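The **Lukness wrist controller comparison** was a bench trial of arm controllers run at the Mthembu workshop in Cindinmont. It was set up by Saodah Chong to choose a control board for the Drulow arm, a six-joint machine used for small parts handling.

## Method

Each controller drove the same arm and the same 2 grippers through a fixed pick-and-place routine of 133 cycles. Geum-ok Sung wrote the routine and logged position error and missed grips. Wrist camera images were saved between runs so that connectors and board settings could be checked later. 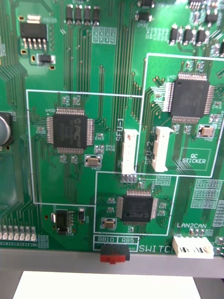 *Control board with three large microcontrollers. The connector marked LAN2CAN is at lower right, with the RB10/RB5 switch at bottom center.*

## Results

Position error differed little between boards. Gripper timing differed more – one controller added a delay of over 36 milliseconds to the close command, and this accounted for most of the missed grips. The trial ended in September. Chong later repeated the routine with a heavier gripper, but those results were kept separate from the main set.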